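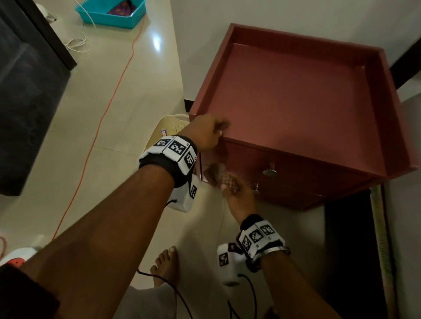 Haf Bevan escreveu-nos a perguntar se o motorista espera à porta enquanto o grupo janta ou se vai embora e volta depois, e se esse tempo também se paga. É a dúvida que mais nos chega à caixa de correio, por isso começamos por ela, e a seguir vêm as outras.

O motorista espera por nós durante o jantar?

Espera, sim. Quando reserva um minibus ou uma carrinha da Trondon à noite, a viatura e o motorista são seus durante todo o período contratado, quer estejam a andar, quer estejam parados à porta do restaurante. O tempo de espera conta como tempo de serviço e já vai incluído no preço que lhe enviamos. Se preferir só a ida e a volta, com um intervalo grande pelo meio, diga-nos logo no primeiro contacto – fazemos as contas das duas maneiras e fica com a que lhe der mais jeito.

Qual é o tempo mínimo de aluguer?

São 3 horas, contadas a partir da hora marcada para a recolha. Para casamentos costumamos sugerir um bocadinho mais, que as fotografias demoram sempre e há sempre uma tia que ainda não está pronta!

Quantas pessoas cabem?

Depende da viatura, e a lotação que indicamos é mesmo a do livrete, sem jeitinhos. As crianças contam como passageiros, mesmo as de colo, e precisamos de saber as idades para levarmos as cadeirinhas certas. Se o grupo for grande, podemos juntar 2 viaturas e elas seguem uma atrás da outra até ao destino.

Como se faz a reserva e quando se paga?

Pode telefonar, escrever-nos ou passar pelo escritório, que gostamos muito de receber visitas e há sempre café. Pedimos um sinal para guardar a data e o restante paga-se até à véspera do serviço. Para dar uma ideia, uma noite completa no minibus grande fica em 900 euros, com motorista, combustível e portagens. Os meses a partir de junho enchem muito depressa, portanto, se já tem data, fale connosco quanto antes.

E se tivermos de cancelar?

Acontece, e ninguém lhe vai ralhar por isso. Até 78 horas antes do serviço devolvemos o sinal por inteiro. Depois disso já não conseguimos, mas tentamos sempre passar a reserva para outro dia, se a agenda deixar. As mudanças de hora ou de morada não têm custo, desde que nos avise por escrito.

Podemos levar comida e bebida?

Água, sumos, um bolo de aniversário bem acondicionado na caixa, tudo isso é bem-vindo. Pedimos só que deixem em casa as garrafas de vidro e os confetes (os confetes, sobretudo, aparecem nos bancos durante semanas). Não se fuma dentro das viaturas, e isto inclui os cigarros eletrónicos. Se a limpeza no fim for muito fora do normal, cobramos uma taxa, que vem explicada no contrato.

Podemos escolher a música?

Claro que sim! Todas as viaturas têm ligação por Bluetooth e basta emparelhar o telemóvel antes de arrancar. O motorista pode pedir para baixar o som em zonas residenciais ou quando precisar de atenção redobrada na estrada.

Fazem paragens pelo caminho?

Fazemos as que quiser, dentro do tempo contratado. Mande-nos a lista das moradas com antecedência, pela ordem que preferir, e nós vemos o percurso e dizemos se há alguma rua onde o minibus não entra – nos centros históricos é frequente, e nesse caso combinamos um ponto de encontro ali perto.

Página atualizada em 10 de setembro de 2026.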